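Why some liquids pour slowly

Last updated: Mar 11, 2022

Water runs out of a cup at once. Honey takes its time. The difference is called viscosity (say "viss-KOSS-it-ee"). It is a measure of how much a liquid resists flowing.

All liquids are made of tiny particles called molecules. When a liquid flows, its molecules have to slide past each other. Small molecules, such as those in water, do this easily. In honey, sugar molecules cling to each other and to the water between them, so the liquid moves slowly.

Holding a bottle at a slant does not change the viscosity of what is inside. It only changes which way gravity pulls the liquid along the bottle.

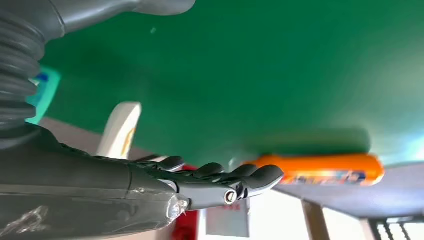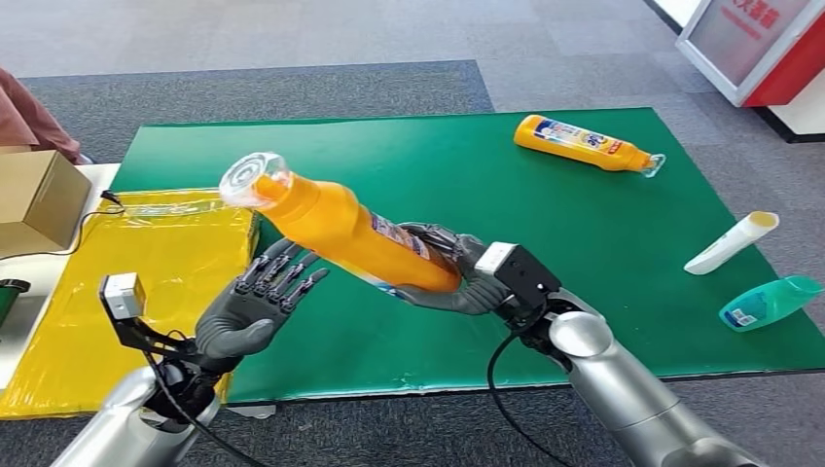

Second picture: an orange bottle held at a slant over a green mat.

Heat does change viscosity. Warm molecules move faster and pull apart more easily. Cold syrup from the fridge is thicker than the same syrup at 25 °C.

You can test this with a tray, a ruler and a clock.

1. Prop up one end of the tray on a book.
2. Put one teaspoon of water at the top and time how long it takes to travel 13 cm.
3. Dry the tray. Repeat with cooking oil, then with syrup.
4. Write down each time in seconds.

Chaltu Gebremichael's class in Irgate did this in February. Their syrup took 76 seconds and their oil took 7. Your own times will differ — the slope of the tray matters a great deal, so keep it the same for every liquid.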